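From: Aba Sulemana
Date: 9/1/07
To: Plirutlow household list
Subject: Re: dark laundry, again

Thabiso Mtshali wrote:
> Do you sort your darks before they go in the basket or after?
> Mine end up in one big heap and I can never find a thing.

Hello Thabiso, and hello all! I used to be a heap person too, so you have my sympathy. These days the darks get a basket to themselves, and I try (try!) to keep the navy where I can tell it from the black.
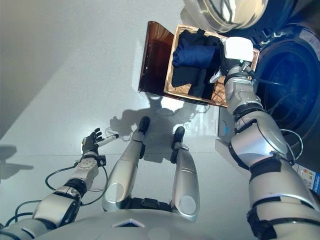

Navy folded at the upper left, black filling most of the rest.

I bought my basket at Darko back in February, after the old one gave up on me, and I do love a woven rim.

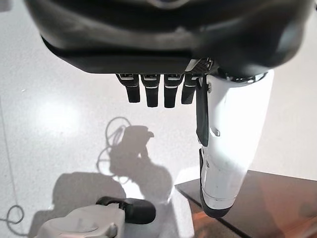
Folding is where I slow down, I'm afraid. I like a tabletop for it, with the radio on, and I do the trousers first while I still have the patience.

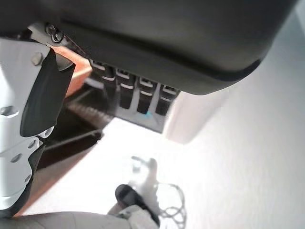 Warm orange-copper color in the background.

As for soap, I went back to Flakside, half a capful for a small load, and I turn the black things inside out before they go in.

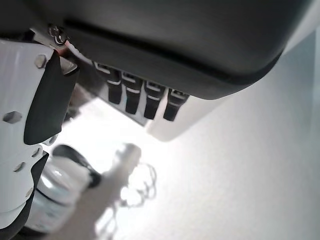

Thabiso Mtshali wrote back that inside out had never helped his black shirts one bit, and that cold water and a short cycle did far more for them.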